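Work and Automation, Unit 4
Handout: Drawer handling at the Trallesholm parts store
Instructor: Velimir Karagiannis
Revised 8/22/18

1. The job before the change

Clerks at Trallesholm opened drawers by hand, took out fittings, and logged each pick on paper. A clerk served 19 benches. Much of the shift went to walking between them.

2. The task given to the arm

The Clavon cell takes over opening and closing. Sorting and checking stay with the clerk. The task is first set up in simulation - one cabinet, one handle, a two-finger gripper. The main settings are approach height, finger spacing, and pull direction. The curved pull sets the grasp point.

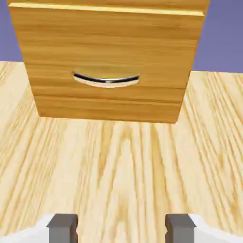 3. What changes for the clerks

Walking drops, screen time rises. Clerks now clear faults and approve restarts. Training takes 68 hours, paid at the normal rate. Pay grades were left as they were, a point still disputed in the Krasniqi report.

4. For next time

Read Krasniqi, chapter 3. List the clerk duties that the cell leaves untouched.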